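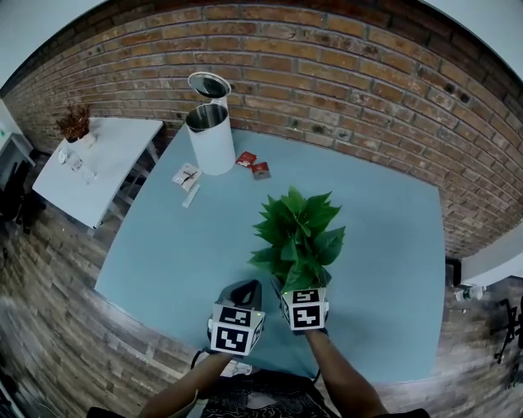 Blue table, brick wall behind

Gukeo Home Forum > Walls and Masonry > Should I seal interior brick?

Started 28/08/2020

pennyloaf
I moved into a ground floor unit in Guvina in March. It's 587 square feet and one long wall is brick. I like how it looks. What I don't like is the red grit along the bottom of it. I vacuum and two days later there's more, mostly in the gap between the last floor plank and the wall. The table gets it too, a fine dust you only notice when you wipe it with a white cloth.

The man at Taheri Supply told me to put a clear sealer on it. He recommended one called Flernurari, matte finish, roll it on and done. My uncle says never seal brick, ever, and got fairly worked up over it. So which is it? I own the unit, so I can do what I want within reason.

drybasement
Your uncle is mostly thinking of outside walls. Is this one an exterior wall or a dividing wall? That matters more than the product.

pennyloaf
Dividing wall, I think. There's a hallway on the other side. I've been told it used to be the outside of the building before they added on.

drybasement
Then you're fine to seal it. The problem with sealing is trapped water, and an interior wall with a heated hallway behind it shouldn't have much water in it. Two thin coats of something breathable. Brush it first and vacuum with a bristle attachment. Do the brushing with a mask on. Old mortar dust is bad for you.

Mojtaba Golestani
I'd hold off. A dividing wall can still pull moisture up from the ground if the bottom course sits on an old footing with no damp barrier, and a ground floor wall that used to be the outside of a building is exactly where I'd expect that. Before buying anything, tape a square of clear plastic to the brick near the floor, all four edges, and leave it a week. If there are drops on the wall side of the plastic, you have moisture coming through and a sealer will make it worse. The face of the brick will start to flake off.

Also, where is the grit coming from, the brick or the mortar? Rub each one with your thumb and tell us which comes off.

drybasement
The plastic test is fine but a week in late summer doesn't tell you much. If she does it now and it's clear she'll think she's safe, and it could be different in spring.

Mojtaba Golestani
Then do it twice. Tape is cheap.

pennyloaf
I did the thumb thing. The brick is hard, almost nothing comes off it. The mortar is another story. In some joints I can scrape it out with a fingernail, sort of like damp sand, except it doesn't feel damp. The stuff on the floor is red though, so I assumed it was brick.

tuckpoint_ron
Some mortars were tinted red or made with brick dust and crushed sand. If it comes out with a fingernail, a sealer is the wrong product. You'd be putting a skin over sand. You need to rake out the bad joints and repoint them with lime mortar, not the gray bagged stuff from the big store. Gray bagged mortar is harder than old brick and the brick will crack before the joint does.

I've been doing this for 20 years and half my work is digging out what somebody's brother-in-law put in with the wrong bag.

How many joints are soft? All of it or just patches?

pennyloaf
Patches. Mostly low down, below my knee, and one area higher up where there was a shelf bracket. I marked the soft ones with blue tape and got to 11 before I had to move furniture.
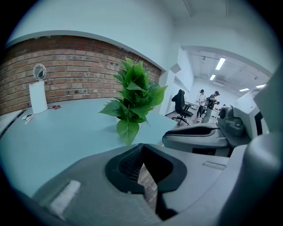 I can slide the table out of the way easily, and the plank floor can be covered with a drop cloth. The plant is fake, so that at least doesn't care about dust. My bigger worry is that I have no other room to put things in. If repointing takes a week I'm living in it. Is it something I can do a few joints at a time, in the evenings?

tuckpoint_ron
Yes. Do three or four joints an evening. Rake to a depth twice the width of the joint, no power tools, a plugging chisel and a small hammer. Vacuum it out, mist it with a spray bottle, pack the mortar in with a narrow pointing tool in layers. Keep it damp for 3 days afterward. Hang wet burlap over it or just mist it morning and night. Lime mortar that dries too quickly turns to powder and you're back where you started.

formerlandlord
Going to disagree with everyone. I had a brick wall in a rental for years, same problem. I put a clear sealer on it straight over the soft joints and the dust stopped. Tenants never complained. You can spend a month on your knees with a chisel or you can spend an afternoon with a roller.

tuckpoint_ron
And what does it look like today?

formerlandlord
I sold it. No idea.

drybasement
I said seal it up at the top and I'm changing my answer for the low part. If the mortar is that soft only near the floor, Mojtaba is probably right that water has been in it at some point. Do the plastic test there before you repoint as well, or the new mortar could go the same way.

The upper wall I'd still seal if you want to. Try it behind a picture first. Even the matte ones darken brick a little and you can't take it back.

pennyloaf
Is that true of the Flernurari? The can says no color change.

Mojtaba Golestani
I haven't used that one. Every clear sealer I have used says that and every one darkened the brick at least a shade. Test patch, let it dry overnight, look at it in daylight.

If you only have soft joints in patches, you may find there's nothing left to seal once they're done. The grit is the mortar. Fix the mortar and the grit goes.

pennyloaf
OK. Plastic is up in two places, one near the floor and one by the old bracket. I'll leave both for a week and not buy anything yet. Ron, do you have an opinion on premixed lime putty or should I be mixing dry?

tuckpoint_ron
Premixed, in a tub, for a job that size. Match the sand color before you match anything else. Take an old crumb of mortar with you to the supplier in a sandwich bag.

formerlandlord
Still say roller.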